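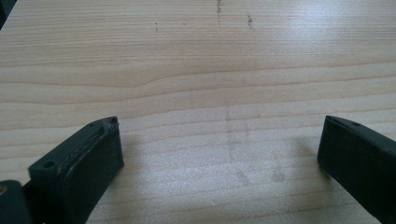 Figure 2. Light wooden tabletop.

Unit 2: Guided Visits and the Small Host Town

Naltomberg receives most of its visitors between June and the end of the grape harvest. Coach parties stay 92 minutes on average, and few of them go beyond the market square. The Cullo walking route was opened to draw visitors towards the old tanneries. Groups are limited to 20 persons and must be accompanied by a licensed guide.

Students should compare this arrangement with that at Sitis, where no limit applies.

Reading for Tuesday: course reader, page 29 onwards. Bring written notes on guide licensing to the seminar.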